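Prunholm moves kicking and punting camp online, fall date still on

Monday, April 27, 2020

The Prunholm Kicking Camp will not meet in person this spring. Organizers made the call over the weekend after the school district kept its fields closed, and families who had signed up got an email this morning.

Instead there will be a 2 week online version, open to kickers, punters and long snappers in grades 8 to 12. Sessions run in the evening, one hour each, video calls plus homework. Head instructor Yusri Menon will handle the kickers. Snappers get their own group.

"You can fix a plant foot over video," Menon said. "You can't fix wind. We'll do wind in September."

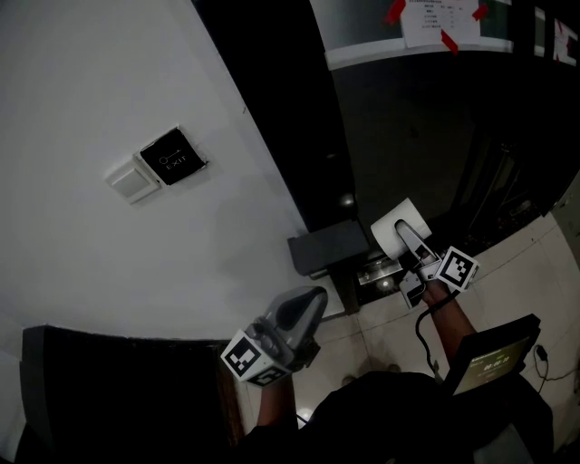 Last year's camp drew 294 players, the most so far. Most came from the Dakel and Clilwood high school programs, with a few driving in from farther out. Registration for this spring was running ahead of that when it was put on hold. Players already signed up keep their spot in the fall camp at Clilwood and can join the online sessions at no extra charge. Refunds also available — ask by email, not by phone, the office line isn't being answered right now.

What campers need for the online version: a ball, a tee or holder stick, some open grass or a net, and a phone that can shoot slow motion. Film should be shot from behind and from the side. Five kicks from each angle, no more. Coaches will mark it up and send it back before the next session.

Kurniawati Hidayat, who runs the snapping group, said younger players shouldn't worry about distance. "I want to see the same snap ten times. Don't send me your best one."

The camp scholarship fund stands at $2,632, all of it from last fall's punt-a-thon and a gift from Manurung Sporting Goods. That money will carry over and go to fall fees, plus loaner balls for anyone who doesnt have one at home. Requests go on the same form as registration.
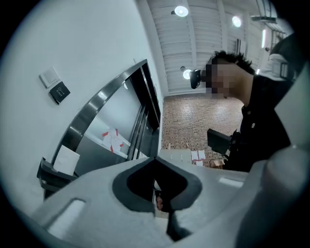 Fall camp

Still planned for a Saturday in September at the Clilwood stadium, if fields are open by then. Exact date to come. Check-in at the north gate, full pads not required, helmets are. Live feild goal contest at the end of the day, same rules as last year. Parents can watch from the home side.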